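Parallel gripper or soft fingers for plates in a rack?
Posted in Grippers and end effectors

Uliana Bilyk
I'm trying out two grippers on the same arm and can't settle on one. The job is taking plates and shallow bowls off a table and standing them in a dish rack, then taking them out again. I have a Moroz parallel gripper with hard tapered fingers, and a Stekden with soft ones on loan until September. The wrist camera stays the same for both.

The Moroz gets between the dividers easily but the plates turn in its grip if I lift by the rim. The Stekden holds the rim well and then knocks the next divider on the way in. I ran 30 lifts with each on one plate and dropped two with the Moroz, none with the Stekden, but I had to stop the arm far more often with the Stekden. Force limit was 20 N on both. Is there a setting I'm missing, or should I be looking at different fingers?

Broltudley
Soft ones. Hard fingers and glazed plates don't go together. Had the same trouble and gave up on the hard ones after a week.

altberg_bench
I wouldn't give up on the Moroz yet. Two things to try.

First, pads. Stick thin silicone on the inner faces, only the last 20 mm or so of each finger. You keep the narrow tip and the plate has something to sit against. Zero the gripper again afterwards, as the closed position will have moved and the controller will report a grip when there's nothing there.

Second, where you take hold. If you lift by the rim at the side, the weight hangs off to one side and the plate swings. Take it nearer the top and come straight up – 30 mm clear of the rack before you move sideways. Slow the last part of the approach as well. I use 300 mm/s for the free moves and 20 for the part near the dish.

A bowl lying flat is a different problem and I'd test it separately. You need one finger inside the rim and one outside, and the wrist has to tilt to get there. Check too what the camera can see with the fingers closed. Mine block a good part of the lower view, so I look for the dish from further back, save the position and then go in. My view with the fingers shut, before a run with the rack: 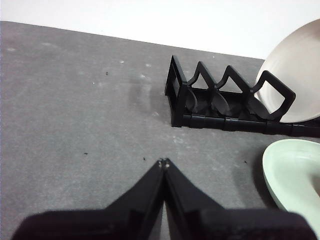
Uliana Bilyk replied that the pads had gone on that afternoon and the plate no longer turned, but the grip signal was still coming on early – was there a way to zero it without restarting the controller?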